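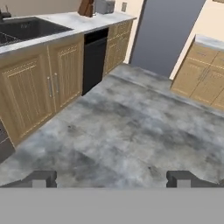
Can a robot do the dishes?

You have probably seen a video where a robot picks up a plate and everybody claps. Before you clap too, ask how many plates it dropped first. The video won't say.

At the Nekemow workshop, people build a robot they call Kotell. It started as a home project in January. Kotell has two gripper fingers that open wide and pinch shut. That is its whole hand. You have five fingers and skin that can feel, so you are already way ahead.

Kotell does most of its practice in a simulation, a pretend place inside a computer, a lot like a video game. The pretend kitchen has wood cabinets, a marble counter, a sink, a toaster and a black dishwasher. A cabinet with a handle gives two fingers something to hold. The dishwasher has a plain, flat front with just a small lip near the top. Where would you grab it?

Why pretend at all? A pretend plate costs nothing when it breaks. The computer can also start over again and again. Kotell tried to open one cabinet door 2,689 times, and nobody had to sweep up.

Now for the part I don't trust. A pretend floor is never sticky. A pretend door doesn't swell up on a rainy day, and no dog walks through. A robot can get very good at the game and still be bad at your house.

The builders tested this. They let the real Kotell try a real cabinet door 30 times. It got the door open 19 times. Is that good? If you opened the fridge like that, you would miss a lot of snacks.

Try it yourself

Put your hand in a sock so only your thumb and one finger can pinch. Ask a grown-up which cabinet you may use, then open it 10 times. Write down every miss – the embarrassing ones too. Then try with your eyes closed, slowly. Which try was harder, and what did your hand need to know?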